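Notebook, gripper comparison, bench 2
20 November 2022 — Margit Medve
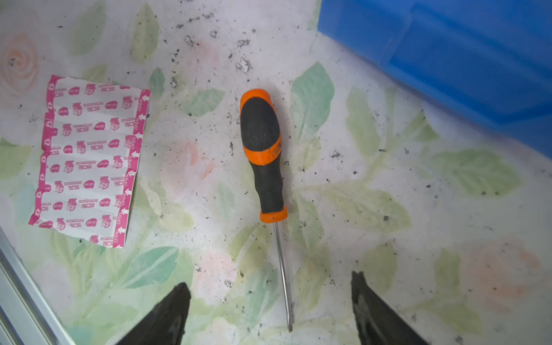
Wrist camera, pointed fingers open, screwdriver tip in the gap. Bandage sheet on the left.

Today I continued with the narrow fingers from Kerekes. The wide pads from Brovard I tested in May, and the log of them is in the Natent folder, run 670 and later.

Task is the same as before: pick the screwdriver, lift it 30 mm, hold, put back. I drove the arm by hand controller, no policy running.

Grasp on the shaft: the thin rod turns between the fingers when the handle is lifted, because all the weight is on the other side. With the wide pads it turned also, but slower. Grasp on the lower black grip is much better, I had only two drops in the whole set. I don't know yet if the dust on the handle has an influence. I will repeat with a wiped handle before I write any number in the table.

Camera: the tips stay in view when they are open, this I like. Exposure is fixed now at the Brumham setting. The pale surface with roses comes out bright but the orange of the handle is still well separated.

Bandage sheet: tried only a few times, from the long edge. The pointed tips go under it if I come in very flat — otherwise they push it away.

To do: check the finger screws after 100 cycles, ask for a second pair. Last episode saved is 2119.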